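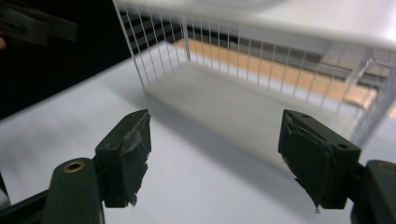

Small cages, new rules: Eremstead pet room changes how it lends equipment

14 October 2023

The small animal room in Eremstead has changed the way it lends its wire cages to families, after many requests during the summer. From this week a cage can be borrowed for up to nine days, and it must come back clean and with all its parts.

The room lends cages to people who need one for a short time, for example when a hamster or a young rabbit is recovering from an operation, or when the family is moving to another home. Until now there was no fixed time for a loan. Some cages stayed with the same family from May until the end of September, and other people had to wait.

"We don't want to be strict with anybody," said Haf Morgan, who keeps the lending book. "But a person with a sick animal cannot wait two months. Now we can say to them on the phone which day the cage will be here."

Most of the cages are white wire models with a solid top. They were bought from a closed pet shop in Dresness, and the room has repaired them little by little. Bent wires are made straight again by hand, and old paint is checked before the cage goes out - animals like to chew the bars, and loose paint can make them ill.

Ffion Lougher, who does most of this work, asks borrowers not to use strong cleaning products. Warm water and a little dish soap are enough, she said, and the cage should then dry completely before it is returned. She also asks people not to put heavy things on top. Two cages were damaged in this way last winter, and one of them could not be saved.

The deposit stays the same, 5 dollars for each cage, and it is paid back when the cage is returned. If a family needs more time, it can call before the ninth day and ask for a second loan. This will be given when there is no other person on the list.

The room kept its first lending book for almost four years, and it has 512 loans written in it. A new one was started this month. It has a separate page for water bottles and food dishes, which were often forgotten in the old book - several bottles went out with a cage and did not come home.

People who have a cage they do not need any more can bring it to the room on Prydderch Street during opening hours. Cages with sharp ends or missing doors are also accepted, if the rest is in good condition, and the parts are used for other repairs. Glass tanks cannot be taken at the moment because there is no shelf for them.

Borrowers are asked to bring the first name and the kind of the animal, and a phone number where they can be called in the evening.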